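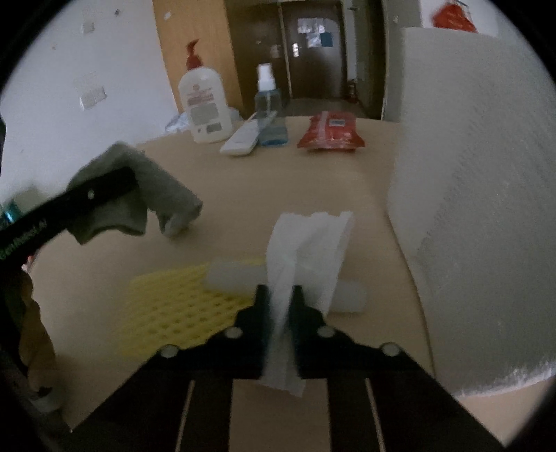 Handgreifer reinigen und Fingerspiel prüfen

Die Anleitung gilt für die Handgreifer mit zwei Fingern am Arbeitsplatz Zaltness. Vorgesehen ist sie alle 80 Betriebsstunden, außerdem nach jedem Wechsel der Fingerbeläge und immer dann, wenn der Greifer dünnes Material wie Papiertücher nicht mehr sicher hält. Zeitbedarf ohne Ersatzteile: 15 Minuten.

Benötigt werden

Innensechskantschlüssel, kurz und lang
Fusselfreies Tuch, Isopropanol
Weicher Pinsel
Fühlerlehre
Küchenrolle für den Grifftest
Wartungsblatt Enard, Form 2333

1. Greifer abschalten

Aufzeichnung am Rechner beenden, danach den Greifer ausschalten und das Kabel abziehen. Finger von Hand ganz öffnen. Der Widerstand muss über den gesamten Weg gleichmäßig sein. Ruckt es an einer Stelle, die Stelle auf dem Wartungsblatt notieren und erst nach der Reinigung erneut beurteilen.

2. Grobe Verschmutzung entfernen

Papierfasern setzen sich vor allem an der Fingerwurzel und in den beiden schmalen Schlitzen am Fuß des Greifers ab. Mit dem Pinsel von innen nach außen arbeiten. Keine Druckluft verwenden, sie treibt die Fasern in die Führung. Festsitzende Reste mit einer Pinzette aus Kunststoff herausziehen.

3. Griffflächen reinigen

Tuch mit wenig Isopropanol anfeuchten und die Innenseiten beider Finger abwischen. Nicht direkt auf den Greifer sprühen. Zwei Minuten ablüften lassen. Handelsübliche Sprühreiniger hinterlassen einen Film und sind für die Griffflächen nicht zugelassen — auch nicht, wenn sie ohnehin auf dem Tisch stehen.

4. Schrauben kontrollieren

Auf der Oberseite sind vier runde Schrauben mit weißer Kappe zugänglich: je eine neben dem linken und dem rechten Finger, je eine weiter außen auf den Schultern des Gehäuses. Festen Sitz prüfen, beginnend mit den beiden Schrauben neben den Fingern, dann die äußeren über Kreuz. Handfest genügt. Eine Schraube, die sich mehr als eine Viertelumdrehung nachziehen lässt, herausdrehen, Gewinde säubern und mit mittelfester Schraubensicherung neu einsetzen. In diesem Fall ruht der Greifer bis zum nächsten Morgen.

5. Fingerspiel messen

Finger schließen, bis sie sich gerade berühren. Die Fühlerlehre nacheinander an der Spitze und an der Wurzel ansetzen. Das dünnste Blatt darf an keiner der beiden Stellen durchgehen. Geht es nur an der Spitze durch, ist meist der Belag abgenutzt. Geht es nur an der Wurzel durch, liegt dort noch Schmutz, zurück zu Schritt 2. Geht es an beiden Stellen durch, stimmt der Endanschlag nicht und der Greifer geht an die Werkstatt Jatdale.

6. Grifftest mit Papiertuch

Ein Blatt von der Küchenrolle abreißen und locker zusammenfalten. Mittig zwischen die Finger nehmen und schließen, sodass ein Teil des Tuchs nach oben steht und der Rest über den Greifer herabhängt. Das Tuch auf Tischhöhe 13 Sekunden halten, dabei den Greifer einmal langsam nach links und rechts neigen. Danach am oberen Ende leicht ziehen.

Bestanden: Das Tuch verrutscht nicht und reißt eher, als dass es herausgleitet.
Nicht bestanden: Das Tuch wandert oder dreht sich um einen Finger. Griffflächen nochmals reinigen und den Test mit einem neuen Blatt wiederholen. Nach dem zweiten Fehlschlag beide Beläge tauschen, nie nur einen.

Gegenstände auf dem Tisch müssen für den Test nicht abgeräumt werden, solange der Greifer sie beim Neigen nicht berührt.

7. Wieder in Betrieb nehmen

Kabel anstecken, einschalten, Finger dreimal ganz öffnen und schließen. Im Programm Bhuiyan den Nullpunkt bei geschlossenen Fingern neu setzen. Weicht der neue Wert stark vom alten ab, Schritt 5 wiederholen, bevor weiter aufgezeichnet wird. Werden zwei Greifer als Paar benutzt, immer beide nullen, auch wenn nur einer gereinigt wurde.

Häufige Fehler

Finger schließen nicht ganz: Fasern an der Wurzel oder Belag schief aufgeklebt.
Nullpunkt wandert während der Aufzeichnung: Kabel sitzt nicht richtig, selten eine lose Schraube.
Glatte Kunststoffteile rutschen, Papier hält: Belag noch brauchbar, aber fettig. Schritt 3 wiederholen.
Kratzendes Geräusch beim Öffnen: Greifer nicht weiter benutzen. Die Führung wird nur in der Werkstatt geöffnet.

Das ausgefüllte Wartungsblatt kommt in die Mappe am Arbeitsplatz. Ersatzbeläge werden paarweise über die Werkstatt bestellt.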